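# About Bedmont Water Play

We started with one tub, a jug and a towel on the floor. It was a February morning, far too wet for the garden, and the children in our front room had grown thoroughly tired of the bricks. Somebody filled a washing-up bowl and put it on a low table with a few floating toys in it, and the room went quiet for the best part of an hour. We have been building on that hour ever since.

Bedmont is a small nursery with one rather particular enthusiasm. We have places for 40 children, from the age of two until they leave us for school, and they do all the things you would hope for: painting, stories, digging, dressing up, a nap if they need one. But water is what we are known for locally, and it is usually what families ask to see first when they visit.

## How we play

Each of our rooms has its own water table, set at a height the children can reach without climbing. We keep the water shallow and we change it for every session. Into it go boats, cups, sieves, spoons, corks, and whatever creatures are in favour that week (it was frogs for the whole of last autumn, and we were all rather sorry when that came to an end). A grown-up sits at the table the whole time, sleeves rolled up, and goes nowhere until the water has been tipped away.

Our favourite game by a long way is fishing. You need a tub with a little water in it, a handful of small toys, a net with a handle and a bucket to put the catch in. The youngest ones tend to abandon the net at once and go in with both hands, and that is perfectly fine with us. By three or so most of them want to do it properly, holding the net low and coming up underneath, and then there is the business of carrying it across to the bucket and turning it over, which is harder than it sounds when you are three and your elbow has ideas of its own. We sort by colour some days and by size on others. Some days a child decides that everything must go back in the water because it is bedtime for the fish, and so back it all goes.

## The toy library

Families kept asking us where they could find things like ours, so some years ago we opened a lending cupboard in the hallway. It has grown a good deal! There are now 116 boxes on the shelves, each packed as a complete activity with a card inside the lid, and last year they went out on loan 801 times between them. The two most borrowed are the Marinho box, our fishing set, and the Vistis box, which is all funnels and pouring. The Veltari box, with its waterwheels, is catching up with them both.

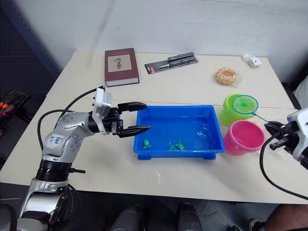 **What should I do with the water toys before I bring a box back?**

Tip everything out, give it a rinse in clean water and leave it on a towel overnight, nets included. Squeeze any toy with a hole in it until no more drips come out, and please don't close the lid on anything damp.

Boxes are lent for two weeks, and we are not at all strict about an extra day or two if you let us know. If a piece goes missing, just tell us which one and we will find another. We would far sooner hear that a toy boat was loved to bits in the bath than have it come back untouched.

## Coming to see us

You are very welcome to visit before you put your child's name down, and we would encourage you to bring them along. Wear something you don't mind getting splashed. We have aprons in every size, including grown-up ones, and a basket of spare socks by the door which seems to empty itself however often we fill it.

Last summer our families and neighbours raised £1,611 at the garden fair, and we spent it on a covered area outside the back door, so that the tubs can go out in all but the worst of the weather. The children call it the harbour. If you come in the morning, that is very likely where you will find us, and the kettle is just inside on the left.

*Page last updated 2020-05-05*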